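Reading time: 4 minutes

My Draltari gift box order, the whole saga (a troubleshooting log)

So I promised a few of you I'd write down what happened with my monthly favorites box, because my inbox is full of people stuck on the same screen. I kept notes as I went, mostly out of irritation, and I've tidied them only a little. If you just want the fix, scroll to the entry marked "fixed!" and skip my grumbling.

What I was trying to do: send the June Draltari box (the one with the Wetach candle, the silk eye mask and that gorgeous little Siddiqui hand cream) to my cousin Sobia as a birthday present. I had a 12 percent code from the newsletter and I'd already picked out the ribbon. Easy, right?

Status when opened: order not going through
Ticket number: ends in 41
Device: my laptop first, then my phone

Entry 1, 9:15 a.m.
Added the box, picked "this is a gift," typed Sobia's address, put in the code. The discount showed up in green and I got very excited. Hit pay. The page thought about it for ages and then dropped me back at the ribbon choices with my card details wiped. No error, no email, nothing on my bank app either (I checked twice).

Entry 2, 9:40 a.m.
Cleared the cookies, closed everything, opened it all again. Same thing. Tried the blush ribbon in place of the sage one in case sage had sold out. Same thing again, and now the blush one was stuck in my cart and I couldn't switch back, which bothered me more than it should have!

Entry 3, 10:30 a.m.
Moved to my phone. This time I did get a message, in teeny gray type under the gift note: "Please review your selections." Review which ones?? I'd reviewed them so many times I could recite them. I opened a ticket through the chat bubble and went to make coffee. 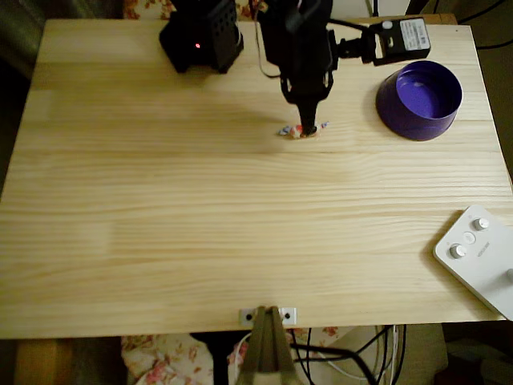

A little color on the pine tabletop.

Entry 4, 11:50 a.m.
First reply from support, from a very nice man named Aqeel Qureshi. He asked whether I was signed in to an Andero account, as Andero handles the payments for Draltari. I was, with an old email I haven't used since I moved. He suggested signing out and checking out as a guest. I did, and the cart emptied itself completely. Built it all again from scratch (candle, mask, hand cream, ribbon, note) and got bounced back to the ribbon page. I wrote back with a screenshot and possibly too many exclamation marks.

Entry 5, 1:20 p.m.
Aqeel asked me to take the discount code off and try once more. I didn't want to, it was a good code! But I tried it up to the last button and got the same tiny gray message. So the code wasn't the trouble, and I put it right back in.

Entry 6, 2:05 p.m.
He asked me to paste my gift note into the ticket, word for word. I was slightly embarrassed, it was long and gushy and had a whole paragraph about the summer we both cut our own bangs. But I pasted it.

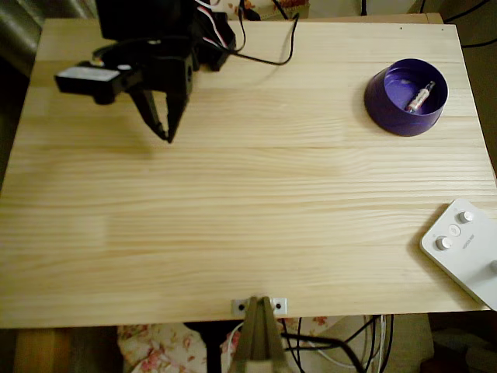 Entry 7, 2:30 p.m. Fixed!
It was the note. Gift notes have a limit of 200 characters, and the box lets you type as much as you like without stopping you or showing a counter. When you hit pay, the order gets checked, the note is too long, and you're sent back to the start of the gift section. I cut mine down to two sentences and a kiss, pressed pay, and had a confirmation email before I'd put the card back in my wallet.

What to do if you're stuck in the same spot:
- Copy your gift note somewhere safe before you touch anything.
- Trim it to under 200 characters. Spaces count, and so do emoji (hearts seem to use up 2 each, at least they did for me).
- Leave your code where it is.
- If your ribbon is stuck, delete the whole box from the cart and add it again.

Aqeel says a counter has been requested and he's attached my ticket to the request. He also put the sage ribbon back by hand, bless him. I've mailed the long version of the note in a card, bangs paragraph included.

Ticket closed at 3:10 p.m. I still want to know if the Wetach candle in the box is the full size or the travel one, so I've opened a second ticket about that and I'll add the answer when I get it.

Comments

peonyandpine: THANK YOU. I'd given up and bought her slippers.

Sobia Hashmi: Well, I guess I know what I'm getting now! Please tell me you didn't send support the bangs story.

marlo_k: Mine did this with no gift note at all, just a long delivery message. Cut it short and it went through, so maybe check that box too.

tess in the kitchen: The candle was travel size in mine. Smells lovely though.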